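Ticket: missing items, Altton welcome bundle
Status: open
Opened by: Saadet Akbulut

Hi again! Sorry to reopen this one, but the replacement box came from Barance at 11 this morning and I'm still short. The packing slip lists six things and I've only got five of them (the hand soap is missing, same as last time).

What I've tried so far:
- emptied the box completely and felt under the flaps
- checked the Bosum order page, which says "complete"
- called the Ersoy pickup counter, waited some 3 minutes, got cut off

I've spread everything out on the gray grid cloth with my own stuff, so please don't count the shopping bags, they're not from you! The tea tin and the tissues are mine too. I'd love just the soap sent on its own this time, no whole new bundle please, I'm running out of places to put things. Pictures attached.

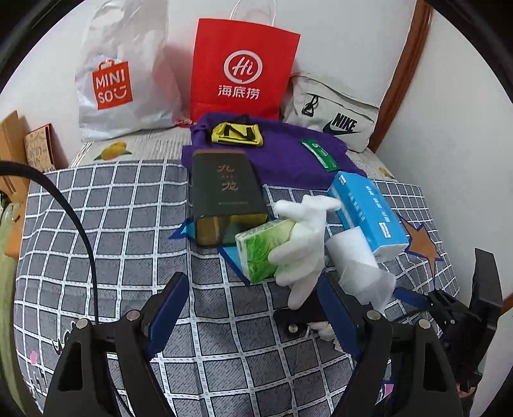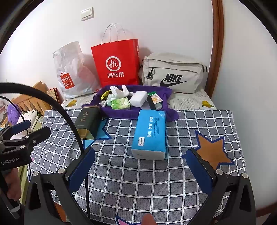
Tea tin and tissues on the gray grid cloth, both pictures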